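Section 6. When the gripper drops things

Applies to: Masel two-finger gripper, hand-held and arm-mounted versions
Revised June 11, 2020

The gripper has one job, and this section is for the day it stops doing it. The usual complaint is that an object slides out partway through a lift, or that the fingers close, the controller reports a good grasp, and the object stays where it was. The controller is not lying. It knows that the fingers stopped moving and has drawn its own hopeful conclusion.

Most drops reported to Trasham come down to the finger pads. Start there, even if you are sure it's the software. Especially if you are sure it's the software.

6.1 Before you touch anything

CAUTION: Switch the gripper off at the wall, then wait until the status light on the controller goes out. The emergency stop holds the fingers where they are, and it holds them with the motor live. Fingers stopped on an object can still close the rest of the way when the object is pulled out. The first edition of this manual did not say so. Everaldo Toledo, who wrote the first edition, has asked that it be said now, and typed the request with his other hand.

CAUTION: Do not test the grip with your own finger. The closing force is set for parts, and a part does not have a knuckle.

1. Remove any object from the fingers with the power off. If it is stuck, turn the manual release on the back of the motor housing counterclockwise until it comes free.

2. Write down the fault code, if there is one. Code 114 means the fingers closed past the expected width. Code 722 means the motor drew too much current while closing. No code at all means the gripper is pleased with itself, and you should go on to 6.2.

3. Save the log before restarting. A restart clears it, a design decision we have discussed at length with the people who made it.

6.2 Checking the pads

1. Open the fingers fully with the manual release.

2. Set the gripper over a plain, light surface under even light. A dark pad over a dark bench will hide nearly anything, including the screw you are about to drop.

3. Look along the upper edge of each pad, where the sloped face meets the front face. Slight roughness is normal. Frayed or squashed material is wear.

4. Look at the lower corners for any tab or flap of pad material standing away from the block. Do not glue it down. Glue sets harder than the pad, and you will then have a gripper that holds objects by one small, shiny bump.

5. Run a gloved thumb across each front face. It should feel the same all the way over. A slick patch means oil or polish from the parts, and can be wiped off with the Gruvska cleaning cloth.

6. Press each pad sideways. If it rocks, tighten the two mounting screws a quarter turn at a time and press again. 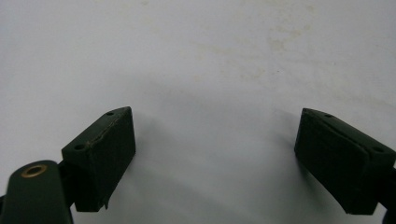 NOTE: Pads are changed as a pair. One new pad facing one old one will pull every object toward the grippier side, and the arm will place your parts slightly off with great consistency. One shop spent a week recalibrating a perfectly healthy arm over this.

6.3 Changing the pads

1. With the power still off, take out both screws from each pad and lift the pad away.

2. Brush out the seat. Old pad crumbs left behind will tilt the new pad.

3. Fit the new pads with the sloped faces matching each other. Falcão pads for the older model look nearly identical and will go on. Please don't let that encourage you.

4. Tighten the screws by hand until snug. A power driver will strip the threads in the pad, and the warranty department has heard the one about the clutch setting.

5. Close the fingers slowly with the manual release and check that the front faces meet squarely along their full height.

6. Restore power, stand clear of the fingers, and run the homing routine. Reset the pad counter to zero in the Maintenance menu. Inspect the pads again when it reaches 600 cycles, and after any drop.

6.4 If it still drops things

If the pads are sound and the faults continue, check the finger joints for play and the cable for kinks near the strain relief. Code 722 with good pads usually means a stiff joint. Do not raise the grip force to cover for it — the motor will oblige until it can't, and then this becomes a matter for section 9.

Send the saved log and the old pads to Trasham service. Put the pads in a bag marked left and right. Pads marked "the bad one" will be returned with a polite letter.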